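Keeping a Small Filming Kit in Working Order
Print this page | E-mail this page

Departments that record their own training and instructional videos are asked to follow the guidance on this page when storing, cleaning and preparing equipment. It applies to the shared kits held at Brestitz and to any lights, stands or microphones bought by individual teams.

Lenses and filters

Remove loose dust with a hand blower before touching the glass. A cloth drawn across a dusty lens will scratch the coating. Once the dust is gone, use a clean microfiber cloth and one drop of lens fluid, applied to the cloth and never directly to the lens. Work from the center outward in small circles. Replace both caps before the lens goes back into its case.

Paper towels, shirt sleeves and household glass spray should not be used on any optical surface.

Cloths and backdrops

Microfiber cloths should be washed separately from cotton items, which shed lint. Use a small amount of liquid detergent and no fabric softener. Softener leaves a film that will be passed on to the next lens. Cloths are to be air dried and stored in a closed bag.

Fabric backdrops may be machine washed on a cool, gentle cycle if the care label allows it. Black fabric should be turned so that the side facing the camera is on the inside. Check the drum for tissues and loose threads before loading, and wash one backdrop at a time.

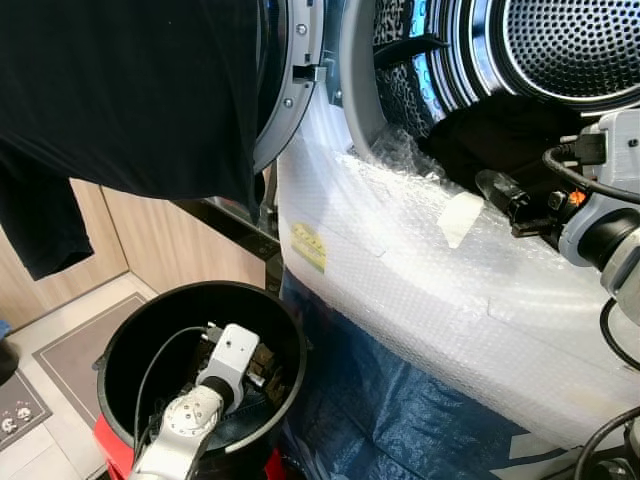

Hang backdrops from a straight rail while they are still slightly damp and most creases will drop out without ironing. Remaining creases can be treated with a hand steamer held 5 inches from the cloth. Backdrops should be rolled on a cardboard tube for storage. Folding produces sharp lines that show clearly under side lighting.

Microphones

Foam windscreens may be rinsed by hand in lukewarm water, pressed in a towel and left to dry overnight. They must not be returned to the microphone until completely dry. Clip-on microphones that have been worn by a presenter should be wiped with a barely damp cloth, including the clip and the first few inches of cable.

Cables

Coil cables loosely in alternating over and under loops and secure them with a fabric tie. Adhesive tape leaves a residue that collects dirt - if residue is already present, a little rubbing alcohol on a cloth will remove it. Cables should not be wound around the power supply or around the hand and elbow. Any cable with a cracked jacket or a loose connector is to be labeled and taken out of use.

Batteries

Charge batteries the day before filming and let them cool for 10 minutes before placing them in the bag. Charged batteries are stored with the contacts covered. Swollen or leaking batteries must not be charged again and should be handed in at the equipment desk.

Returning shared kits

Kits are due back by noon on Thursday. The borrower should check the contents against the card inside the lid and report missing or damaged items on the same card - small parts such as tripod plates and adapter screws are the most often overlooked.

Print this page | E-mail this page

Related items
Setting Up the Skeltex Folding Light Stand
Reducing Echo in a Small Meeting Room
Sava Carrying Cases: Replacing the Foam Insert
Booking the Dumitrescu Room for Filming
Labeling and Storing Memory Cards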